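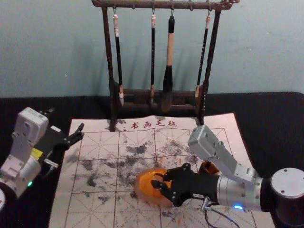

3.2 Equipment plan and costs

Planning for the second station began with a list of what wears out. The arms and grippers were already paid for under the first Goltimard order, so the open question was the supply line for the calligraphy tasks, which had been left out of the original budget. The task set uses a rack with four hanging brushes, an orange dish and a printed practice felt, and the felt is the part we expect to replace most often; the ink stains across its middle squares (Figure 4) make it harder to compare camera images between sessions. We set aside 10 felts per station. Brushes were budgeted as one spare set, bought from Gramano at a total of 98 euros including delivery.

Gripper fingers were a larger item. Stuvex quoted 355 euros for a pair, with a delivery time of about 2 months, and would not hold the price past November. We ordered one pair per arm and kept no further stock. Cables were treated as part of the arm — the service contract covers them — and do not appear in the table of running costs.

Both stations share one layout, with the two arms facing each other across the mat and the rack at the back. Keeping the layout fixed meant that the table size could be settled before any quotes were requested, and the tables were ordered first.

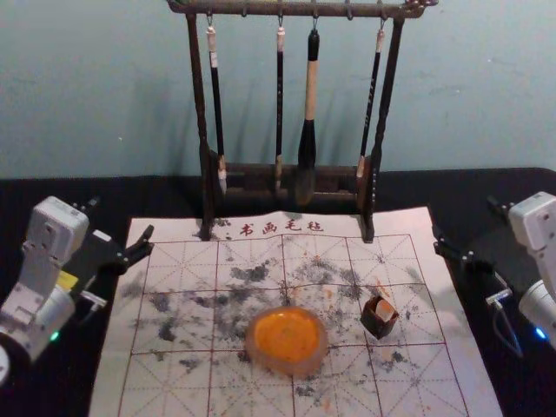

Figure 4. Workspace for the calligraphy tasks.

Halina Grabowska, commenting on a draft of this section, wrote that the plan puts too little into spare fingers and that she would rather run one station with full spares than two without. Bogdan Nowicki agreed on the fingers but wanted the second station kept. We kept both stations and moved the money for a second set of Carré table lamps into the spares line.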